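3.2 Station access and market trade at Puvville

Puvville station opened onto the northern side of the Maddocks market hall, and most visitors who come by rail walk straight from the platform stairs into the stalls. The earlier count by Prydderch treated the station and the market as a single destination. We separate them in this section, as a large share of passengers leaving by the north stairs do not enter the hall at all but change to the Jeso tram, which stops on the far side of the forecourt.

Counts were made at the north stairs, the tram stop and the two hall entrances. Each session lasted 30 minutes and there were 16 sessions in all, spread over the trading week. The Thursday evening session was kept apart from the others in the analysis because the flower wholesalers trade then and the hall stays open late. Survey forms were filled in by hand at a folding table inside the eastern entrance and keyed in later at the Akow office.
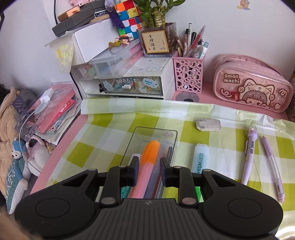 Figure 4. Clear tray with highlighter, orange cap.

Of the passengers who stopped to answer, 58 per cent gave the market as their main reason for travelling. The figure was lower in the morning, when the forecourt is mostly used by commuters changing to the tram, and higher after lunch. Visitors from outside the city were more likely to have planned the trip around the market, and also more likely to go on to the riverside gardens afterwards. Local shoppers tended to leave by the same stairs they had arrived by.

Walking distance mattered less than we had expected. The western entrance is further from the platforms, yet it drew a good part of the visitor traffic — the food counters are at that end, and the signs in the station point to it. The eastern entrance is closer but poorly marked, and several respondents said they had taken it for a service door. 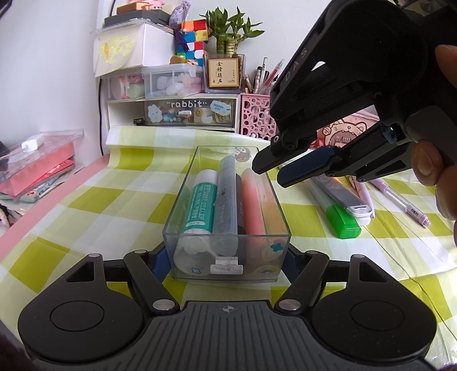
Page last changed: November, 6 pm

3.3 Transfers to the Jeso tram

Tram passengers were asked only where they had boarded and where they were going. The stop has one shelter and a ticket machine, and queues form on the forecourt side whenever two trains arrive close together. On market days these queues cross the path of people heading for the hall, and the counters at the tram stop had to be moved back towards the kerb after the first session.

Most transfers took less than 6 minutes from the top of the stairs. Longer waits were recorded in the evening, when the tram timetable thins out but trains continue at the daytime interval. Visitors carrying luggage favoured the ramp at the southern end of the forecourt, which adds to the walk and is not included in the times given above.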